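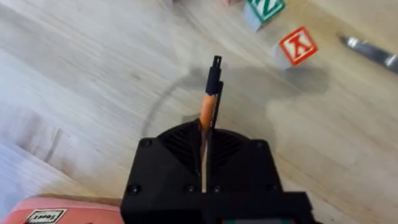
1/7
Sorting out the small stuff this month. Pens, alphabet blocks, craft bits, all the things that end up spread over the wood and get trodden on or lost. I've done it badly several times before, so I'm writing down what I did this time.

2/7
Pens first. Every pen gets a scribble on the back of an envelope. If it doesn't write after a second go, it goes in the bin. Caps on before they go in the pot. I like an orange pen with a black cap and a clip, easy to spot against pale boards. The clear ones vanish.
Pencils get sharpened or thrown out. Felt tips live lying flat.

3/7
Alphabet blocks. We've got painted wooden ones with no box, it fell apart when we moved to Findilbridge. I bought 6 Drisitex tubs with clip lids and gave the blocks one of their own. They used to share with the toy cars and came out covered in fluff.
A damp cloth and a bit of washing-up liquid cleans them. Don't soak them. I did that with an older set and the grain came up rough.

4/7
The awkward pile is everything that isn't a pen or a block. Soft curved things, strips of coloured stuff, lids with no pot. My rule now is that I pick each one up once and decide. If I put it back down "for later" it's still there at teatime.
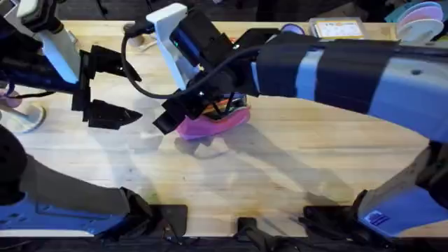 Pink, orange, purple and blue all go in the craft tub whatever they are. I tried sorting by material and gave up. By colour is quicker and the kids can do it too.

5/7
Shelf is the Sturnano one, the narrow version. Three tubs fit side by side with a small gap. The heavy tub goes at the bottom. The instructions say to fix it to the wall and you should, it wobbles without. Mine took an evening with the wall plugs, one of which I had to do twice.

Labels are masking tape and a marker. I had proper printed ones before and they peeled off by Easter.

6/7
Someone asked how long it took. More than 22 minutes for the pens on their own. The blocks were quick. The craft tub I did in two goes with lunch in between.
Two carrier bags went to the Samonte charity shop. They don't take felt tips or anything with bits missing, so check before you carry it all down there. Opens at 10.

7/7
Still to do: the jigsaws, and the drawer with the batteries and string in it. I'm also one lid short, so the sixth tub is holding dusters for now. If anyone knows whether Drisitex sell the lids separately, let me know. Couldn't find them on the site.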